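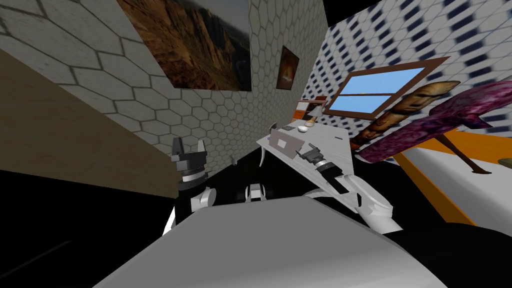

The simulated bedroom, seen from the robot's side. The laptop is on the desk ahead.

I went to the open day at Viden on Sunday. They do most of their robot training in simulation, and I wanted to see what that looks like from a chair next to the person doing it.

Pejman Ebrahimi ran the demo I sat in on. He had one big screen and a pair of hand controllers, and he talked while he worked. The job was to get both arms up to a desk in a made-up bedroom without bumping the edge. Each visitor got a turn afterward. Mine was short. I kept steering the right arm too low, and the view tips more than you expect when the robot leans.

The rooms are all different. Pejman said they have 378 of them so far, and the wall patterns and furniture get swapped around on purpose. This one had hexagon tiles on one wall and blue and white diamonds on another, plus an orange bed. I asked if anyone picks the colors. He said no, a script does.

Soudabeh Rashti gave the talk after lunch. Most of it was on grippers and how contact is modeled, and I followed maybe half. The question time was better - someone asked how long a new room takes to check, and she said 75 minutes if nothing is wrong with it.

Parking was bad. The next one is in February and you have to sign up ahead.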